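Jurosora gate opener kit, after eight months

February 5, 2018

I put the Jurosora sliding gate kit on our front gate last June and said I would write it up once it had been through some weather. It has now, so this is the long version.

The kit cost me 595 plus delivery. For that you get the motor, the control board in its housing, the toothed rack in short lengths, two remotes, one pair of photocells, a flashing lamp and a bag of screws. The camera module is extra. I bought that too, and I'll get to it further down.

I ordered from Stanlow. They had it in stock and it came in two boxes on the same day. One of the rack lengths was bent at the end. I sent them a picture and they mailed another one without any argument.

Fitting it took the two of us a weekend. Fuseini Akpalu did the wiring and I did the rest, mostly drilling and holding things level. The base plate has to sit on concrete, and ours had to be poured first, so count on a few more days if you don't have a pad already. The manual gives the hole spacing in one drawing and a different spacing in another. The second drawing is the right one. I found that out after drilling the first hole.

The rack needs a small gap above the motor gear for the whole length of travel. If you set it tight at one end it will grind at the other. We had to go back and loosen it, slide the gate by hand from end to end, and shim the middle brackets. After that it ran fine.

Programming the board is easy enough. You hold one button, the gate runs closed, then open, then closed again, and it learns the stops. Auto-close can be set anywhere from 3 seconds up. I have it on 20. That gives me time to get the car in and get out of the way without leaving the gate standing open.

The photocells do their job. I have walked through the beam many times while the gate was closing and it has stopped and backed up every time. The force setting is a different story. It comes set too high for my taste. I turned it down two steps, and on windy days it now sometimes thinks it has hit something and reverses. I would still leave it down.

The remotes are small and work from the end of the block. One had a dead battery out of the box. The phone app is slower and I rarely use it to open anything, but it does keep a log of every opening, which I like.

Now the camera module. It mounts on its own bracket, plugs into the control board, and is supposed to start recording when something moves out front. The view is very wide and straight lines near the sides come out bent.
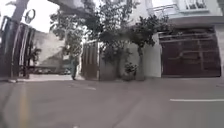 The problem is the motion setting. On high, the app sent me 47 alerts the first day, most of them for cars and branches. On low it missed our mail carrier completely. Medium is livable once you draw a zone in the app and leave the road out of it. The zone tool only does rectangles, so you end up with a bit more or less than you wanted.

Bright sky also throws it off. Pale walls wash out around midday and people come out blurred if they are moving. If you want to know that somebody is there, it's good enough. If you want to recognize a face across a street, buy a real camera.

Mohammed-Awal Akolgo has the Ostapchuk opener on his place over in Jundstead and I have used it a few times. It is quieter than mine and the remote feels better made. It also has no battery backup unless you pay for one, and the Jurosora has a slot for it on the board. We lose power often enough that this settled it for me.

I would buy the opener again. I would skip the camera module. Next job is greasing the rollers, and I still need to find a cover for the motor key that doesn't fall off.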